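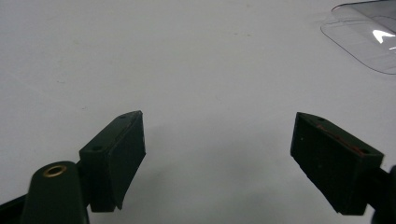
Hand-Held Gripper Inspection – Comparison Trial, Collix Bench
Date: 08/02/2018
Inspector: Rhonda Hawthorne
Method lead: Kwesi Akpalu

1. Finger blocks
Fasteners checked by hand for play. Pass.
Comment: The right block carries a thin reddish line along its upper edge. Origin not recorded. Do not scrape or clean until S. Boateng has looked at it.

2. Brass ring on the left mount
Seated, no movement under thumb pressure. Pass.

3. Pinch hazard
Operators keep the free hand at least 2 inches from the jaws while closing. Pass, with comment.
Comment: One operator was reminded of this during the morning block. Briefing sheet to be reissued.

4. Work surface
Wipe down before each block of 25 demonstrations. Pass with comment.
Comment: Faint marks and specks remain on the tabletop. Acceptable for Forov runs. 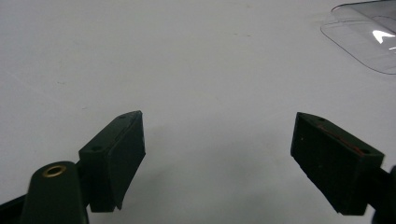
5. Start condition
The method compares policies trained on demonstrations with a fixed start position against policies trained with a varied one. Each fixed-start demonstration must therefore begin with the jaws open, nothing held between them, and the clear plastic container in the upper right of the view. A start that differs is to be logged under the varied condition or discarded – it may not be relabeled afterward. Pass.

6. Recorded result
With 55 demonstrations per condition, the varied-start policy completed more test grasps than the fixed-start policy. Margin to be confirmed by N. Negash before it enters the Jamik report.
Comment: Two test runs were stopped by the operator and are counted as failures. K. Arthur asks that the reason for each stop be written on the run sheet.

7. Open items
Right block line: Boateng.
Reissued briefing sheet: Hawthorne.
Repeat inspection: September, before the Amoah series begins.

Status: cleared for use, open items noted.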